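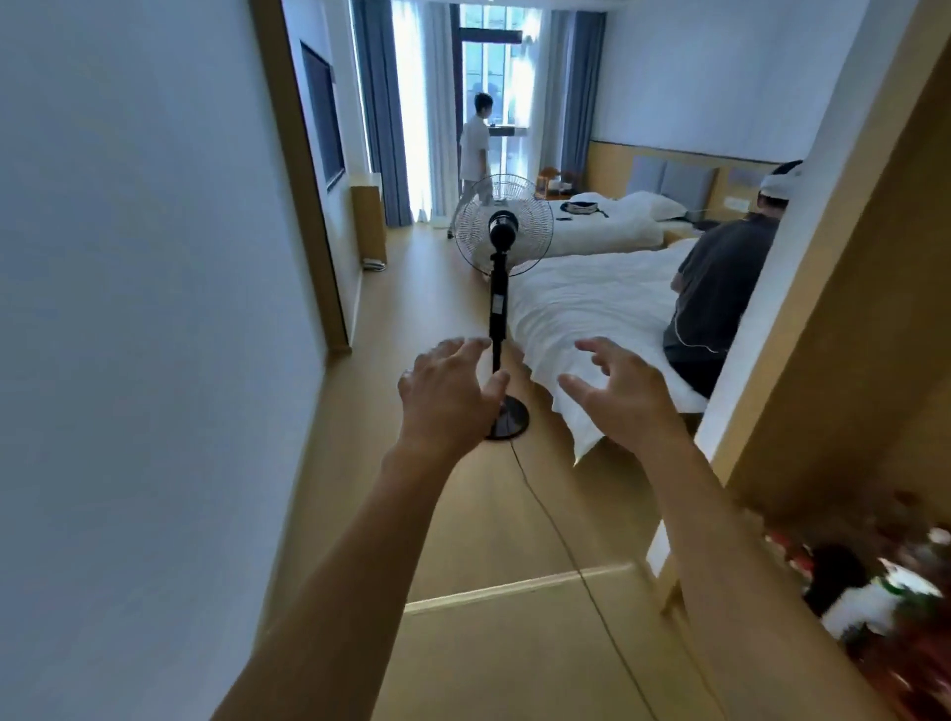

Prutaso is a room-care kit for small hotels and guest houses which want to send a helper robot to do the little jobs. I have used it since last September in my own ten rooms and I was asked many times if it is worth the money, so I put my tips on one page. The kit contains a plan of jobs, a set of floor and table markers, and a program which learns each job after a person has done it by hand. My first tip is to begin with a big thing and a simple one. A standing fan is good: the pole is thin enough to close one hand around it, and the base is round, so it has no wrong side. Look where the cord lies on the floor before you move anything.

Before you start

Choose one room and stay with it for the first 200 tries. I changed rooms too early and lost much time. Write the name of the job on the plan in short words, for example "fan to window" or "wipe brush". The program from Yorath, which is included in the price, does not like long names.

Tip 1. Put the small items on the nightstand

The nightstand is the best place for training, I think. It has a clear border and the height is comfortable for the arms. Mix items that are easy to hold with items that are thin and flat. Leave the usual things where guests find them, also the tissue box and the charging cable. A robot that only knows a clean table will be in trouble later.
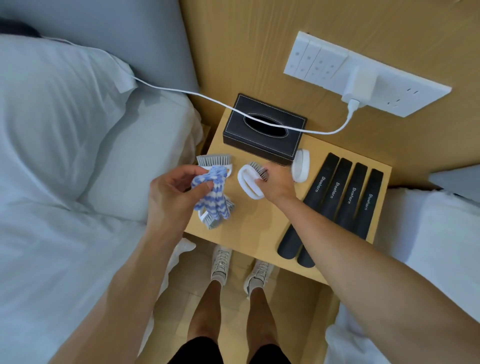 Brushes, shoehorns and a striped cloth on the nightstand.

Use a cloth with a strong pattern. With my plain white towels the program often lost the border of the cloth on white plastic, and after I changed to stripes it was much better. The Drivow cloths in the kit are good but thin – I bought mine separately.

Tip 2. Hold with one hand, wipe with the other

Lift the item above the table and keep it there. Pinch the cloth against the lower side and let the rest hang down free. Go slowly, and do not change hands in the middle. The long flat items can wait in their row until the end.

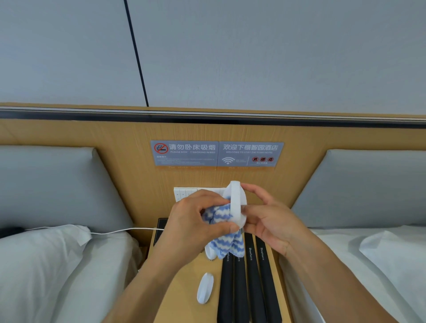 Tip 3. Count the cost before you order

The full kit was 1,164 dollars with delivery from Mavstead. The small kit has only 3 jobs in the plan, and I would not recommend it for a whole house. Spare markers are sold by the sheet. Dwynwen Jenkins from their service desk answered my letters quickly, but the printed manual is weak in the part about cables – ask for the newer pages.

Page last changed 6 July 2020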